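October 2024. Storatham robotics club, table task, arm 2 (Ilie)

In at nine, alone until half past. Ilie came up first time, no fault light. Gripper homed, then homed again for no reason I can find in the log. Left it.

Job for today: pick from the basket, put on the plate, go back, repeat. Sounds like nothing. Odus heat is in three weeks and we still can't do it thirteen times in a row without someone reaching for the stop button.

Where we were at end of August, for whoever reads this cold: taught positions only, no looking. Worked as long as nothing moved. Then someone leant on the table and we lost a whole afternoon. Since then we've been using the wrist view to correct before the fingers close. Better, slower.

Morning runs, old closing speed. First eight fine. Ninth, fingers came down on the basket rim and pushed the whole thing along the table before the force limit kicked in. Tenth same. Moved the approach point up and in, three more runs, all fine, but I don't trust it, the basket had shifted by then so I was tuning to the wrong place. Should have put it back on its marks before touching any numbers. Wrote this on the whiteboard in August. Did it anyway.

Stopped for tea. Re-taught from scratch with the basket on its marks.

Things changed:
- approach height up a bit, see config, comment has todays initials
- closing speed down to 3 on the dial
- wait after close before lift (was none!!)
- plate position re-taught, old one was too near the basket and the lower finger wanted to be in two places at once

Orange basket against the green top is a gift for the colour threshold. The weave is less of a gift -- ribs give a lot of little edges and the edge finder goes for them if the blur is set too low. Put blur up one step. Also masked out our own fingers, because they take up such a lot of the wrist view when we're down low, and the old mask was drawn for the previous fingertips so a strip of black was getting through and being called "object". Explains a lot of last week. 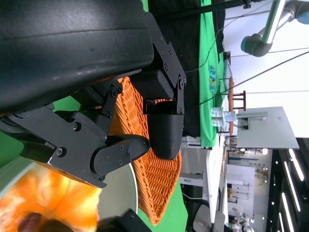 Augustina Ansah thinks we are correcting too late. Her point, more or less: by the time we're down at the basket the fingers hide half of what we want to measure, so take the fix higher up, go straight down on it and don't look again. She'd rather have one decent measurement than a string of bad ones. Also wants the pick and place counted as seperate failures in the log, so we can see which half is costing us points.

Tried it her way after lunch. Fix at the top, blind descent. Quicker, the cycle feels much less nervous. Missed once, low and to the left, when the fix had caught the plate edge as well as the basket. Tightened the region of interest and it didn't come back, but only had time for a short set. Not calling it solved.

Split log done, took ten minutes, should have had it from the start. Run numbers carry on from before, so today ends at 143. Please do NOT reset the counter, the plots depend on it.

Pick vs place so far: nearly all the trouble is pick. Place only went wrong when the pick was already crooked in the fingers. So stop fiddling with the plate end.

Cable note. Wrist cable needs more slack on the far turn, it was pulling on the last joint and I think that was our mystery offset. Re-clipped it one clip further back. Check before first run next time, and check the bracket screws while your there.

Lomix board: still on the old firmware. Did not update. Will not update before the heat. If you have a burning need to update it, do it on the spare.

Parked arm, saved config under todays name, pushed to the club folder. The push complained about a conflict in the speed table, kept mine.

To do
- full set of 13, basket on marks, no touching
- same again with basket nudged on purpose
- lighting. ceiling strips on vs off, threshold was set with them on
- try fix from two heights, compare
- find the short hex key, the long one won't go in beside the bracket
- entry form for Odus, need the weight of the gripper and don't have it

If the full set passes on old closing speed as well, put the speed back up. We lose on time otherwise.

Comments (3)

quillon
Can the blur change go in the shared config, please? Arm 1 has the same trouble with ribs and I've been chasing it in the wrong file.

Augustina Ansah
Yes to two heights. Log the difference between them too, if it's big the camera offset is wrong and no amount of tuning will hide it. Hex key is in the blue tin.

benchrat
The conflict in the speed table was me, sorry. Yours is the right one. I'll do the nudged set on Tuesday if the arm is free.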